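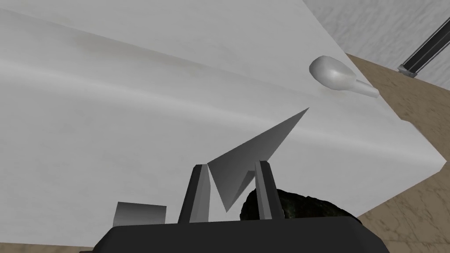

One packer at Stesby, asked what had changed since the arms came in, said she now spends her shift fixing what they miss, and that her job title is the same as it was in 2002.

Her shift lead laughed when I repeated that. "She's right, more or less. The sales people told us 18 months and we'd stop thinking about it. We think about it all day."

The hand-tool line sorts and kits small parts. Every new task gets rehearsed in simulation first, then handed to the floor. The lead doubts the rehearsals are worth what Stesby pays for them. "A table on a computer is a clean table. Ours has grease on it."

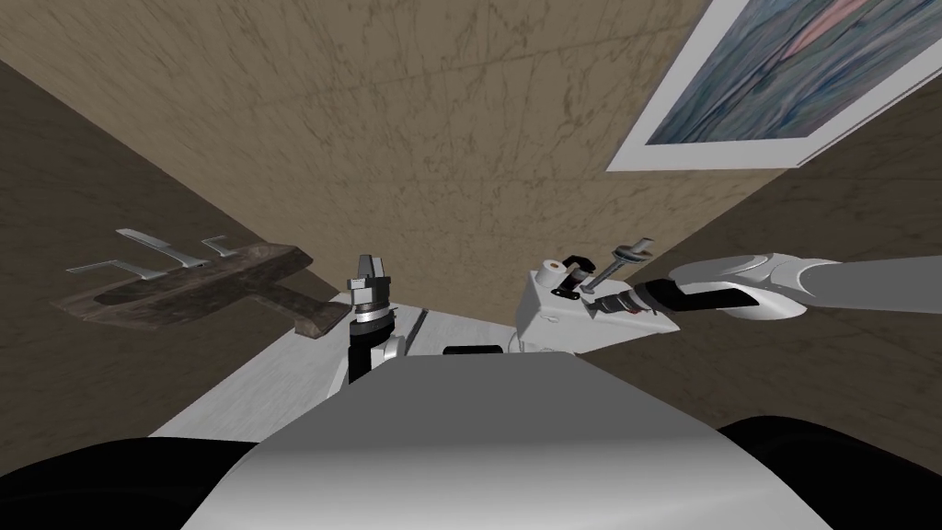
He has 4 people left on a line that used to have more, and he won't say the arms are the reason. Management at the Skenstead site won't either. They talk about "natural turnover" — a phrase I heard from three managers in one morning.

Has anyone's pay gone up? "No. They gave us training in January. It was a slide show."

I asked if he would send the arms back. He thought about it for a while. "The night work, they can keep. My shoulders don't miss it. But I'd like somebody to ask us before they buy the next one."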